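Ticket 392 — Label print jobs stall in queue after print server swap
Status: Closed
Opened by: Marcela Hrnčiar, Henis warehouse
Assigned to: Abdelghani El Sherbiny
Opened: October 11, 2019

Reported problem
Shipping labels sent from Trurnosar sit in the queue with status "Printing" and never reach the label printer at dock 2. Office printers on the same server work. Restarting the spooler clears the queue, but the next batch stalls again. Started after the print server was replaced.

Log

Entry 1 — AES
Remote session to the new server. Spooler running, no errors in the system log. Printer answers ping. Test page from the server prints. A test label from Trurnosar does not. Asked Marcela whether the old server could be put back as a fallback. It can't, the unit is already open on the bench.
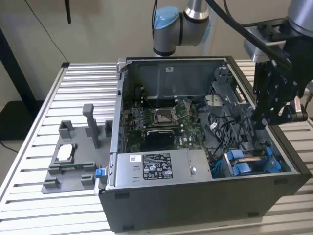 Dell tower on the bench, side panel off, CPU socket empty.

Entry 2 — AES
Compared port settings with the export saved in June. The old queue used a raw TCP port with SNMP status turned off. The new queue was created by the setup wizard, which left SNMP status on. The label printer does not answer SNMP, so Windows can mark it offline and hold jobs. Turned SNMP status off and restarted the spooler. Single labels now print.

Entry 3 — MH
Singles are fine. A batch of 84 for the Kollár order stopped at 81. The last three came out after I power cycled the printer.

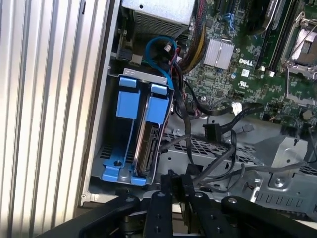
Entry 4 — AES
Different fault from the first one. Driver on the new server is the generic text driver, the June export lists the Stikutton label driver. The generic driver ignores the job end command, so the printer buffer holds the tail of the batch until it is reset. Installed the Stikutton driver, rebuilt the queue under the same share name, set "Start printing after last page is spooled." Please resend the full Kollár batch.

Entry 5 — MH
Resent. All 84 printed, no restart. Second batch also fine.

Resolution
SNMP status disabled on the printer port. Generic driver replaced with the Stikutton driver. Share name unchanged, no changes needed on client PCs.

Follow-up
Port and driver settings exported again and attached to the server record. Dock 1 queue has the same SNMP setting — to be changed under a separate ticket.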